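## Sitzung 8: Demonstrationen ohne Roboterarm - was bringt das?

So, letzte Woche sind wir bei Teleoperation stehen geblieben, und ein paar von euch haben gestöhnt, wie zäh das Einsammeln der Daten ist. Stimmt! Deshalb heute der andere Weg: Der Mensch nimmt die Greifer selbst in die Hand und macht die Aufgabe direkt vor.

Ich nehme dafür das Skostix-Projekt, weil ich die Daten von Kenna Crichton bekommen habe und wir sie in der Übung sowieso brauchen (554 Episoden, bitte nicht alle auf den Laptop laden...). Gelernt wird eine Policy, die aus den Kamerabildern und der Greiferöffnung jeweils einen Block von 16 Aktionen vorhersagt. Davon werden 8 ausgeführt, dann wird neu geplant.

Zwei Dinge, die ich beim ersten Lesen unterschätzt habe:

- **Relative Posen.** Die Aktionen beziehen sich auf die aktuelle Greiferpose. Ein Weltkoordinatensystem braucht man dafür nicht - sehr angenehm, wenn der Tisch mal verrutscht.
- **Latenz.** Beim Menschen passen Bild und Bewegung zusammen, am Roboter hinkt das Bild hinterher. Torquil Morrison hat das in seiner Arbeit sauber ausgemessen, lest wenigstens Kapitel 3.

Schön schwierig finde ich die beidhändigen Aufgaben, etwa mit Kiste und Deckel:

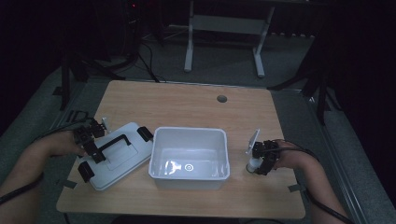
*Abb. 2: Handgeführte Greifer an beiden Händen; der linke hält den Deckel an einer Ecke, die offene Kiste steht daneben.*

Überlegt euch bis zur Übung, wie ihr die Pose der beiden Greifer zueinander in die Beobachtung packen würdet. Ich hab da eine Lieblingslösung, aber die verrate ich noch nicht!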